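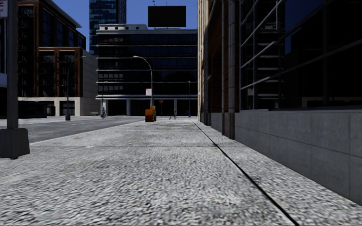
Ankica Nikolaidis has driven delivery carts by remote control for three companies and is not convinced that a person at a desk can teach one anything worth knowing about a sidewalk. A driver who can't feel the curb, she wrote under Skoltance's announcement, will teach the cart to behave like a driver who can't feel the curb. The comment had been up for less than a day when the company answered it with a link to its press kit.

The announcement, dated 23rd July, says Skoltance has finished collecting 2,000 demonstrations for Edside, its sidewalk delivery cart. All of them were recorded in Dokus, the company's street simulator, by 12 operators using game controllers. An operator steers the simulated cart from one point to another, the software logs what the cart "saw" and what the operator's thumbs did, and a model is trained to copy the thumbs. Skoltance calls this "teaching by showing." It has been a common way to train robots for years, usually under the less friendly name of imitation learning, and its weak spots are well known.

The biggest one gets a single sentence in the release. A cart that copies good driving mostly sees good driving. Once it drifts a little off the path, it is somewhere its teachers seldom went, and it has few examples of how to get back. The usual fix is to have people take over when the trained cart goes wrong and record the rescue. Skoltance says it has "begun to include" such recoveries. It did not say how many of the 2,000 runs contain one.

Then there is the headline number. According to the company, the trained model completed 71 percent of its test routes without a person stepping in. The test routes were also in Dokus. Viorica Kadrić, who runs the demonstration program at Skoltance, confirmed by email that they were set on the same simulated blocks used for training, with different start and end points. She said the figure was "a baseline and we have always described it as a baseline." The release describes it as a breakthrough in its second paragraph. 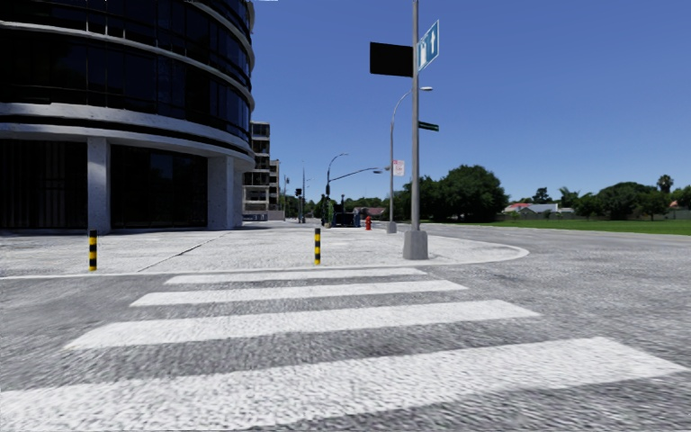 Street crossings are where the company expects to win over doubters, and they make up a large share of the demonstrations. Operators are told to bring the cart to a stop before the curb, turn the view both ways, and go over in one steady movement. Good habits, certainly. But a lot depends on what the simulated corner asks of the driver. With four white stripes to follow, a low curb sweeping around in a clean arc and a couple of yellow-and-black bollards to stay clear of, a competent operator gets a fair test of steering and not much of a test of judgment. The road to the right is wide open. Waiting for a gap in traffic, or for a driver who may or may not be waving you across, is the part people find hard to do by remote control, and it is the part a model most needs to be shown.

Kadrić said traffic and pedestrians can be switched on in Dokus and that "a portion" of the runs used them. Asked for the portion, she said it would be in a technical report. The report was first promised in April.

Nikolaidis raised a second point in her comment that the company has not taken up. Operators differ. Some creep along the inside of a sidewalk, some hold the middle, some cut corners when they are tired. Train on all of them at once and the model may settle on something between two sensible choices that is not sensible at all. Skoltance says its operators follow a nine-page style guide. It declined to share the guide.

What happens next is a street trial in Mladenović, where Edside carts will carry parcels between a depot and the shops nearby. Each cart will have a remote operator watching and ready to take control. The company says those takeovers will be recorded and fed back into training, which is probably the most useful thing in the whole plan. It has not said whether it will publish how often they happen, and the permit it has applied for does not require it to.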